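## Budget pince : où j'en suis

J'ai repris le tableau des dépenses en février. Deux devis sur la table : Guvwood à 514 euros la pince à doigts parallèles, câble compris, et Clovar, moins cher, mais avec l'adaptateur de poignet en option et 30 jours de délai.

Rebelo ne livre plus les petites séries. Je l'ai rayé.

Avant de commander, je passe par la simulation dans une cuisine virtuelle. Ça ne coûte que des heures de calcul, et je préfère connaître l'ouverture qu'il me faut avant de payer.
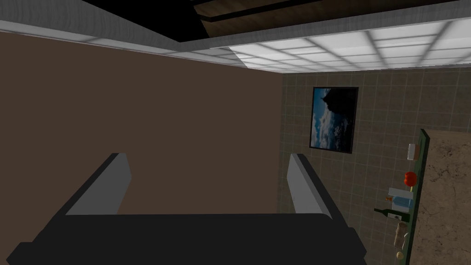 *Vue de la pince en simulation, doigts écartés, à vide. Les courses sont à droite, sur le plan de travail.*

Reste la fixation. Stevwood demande 23 euros pour la plaque, port non compris. Je la prendrai en même temps que la pince.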